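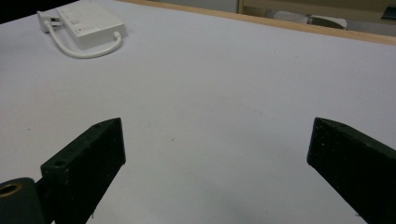
Vol. 14, p. 22

Tabletop

A tabletop is the flat upper part of a table, on which things are set down, eaten from or worked on. Tops are made of wood, stone, glass, metal or plastic, and may be fixed to the legs or lift off. A matte white finish reflects less glare than a glossy one and can look gray, or faintly lavender, depending on the light. Pale tops show dust and threads easily and are usually wiped with a damp cloth. For round and folding tops, see TABLE, section 5. See also DESK; WORKBENCH.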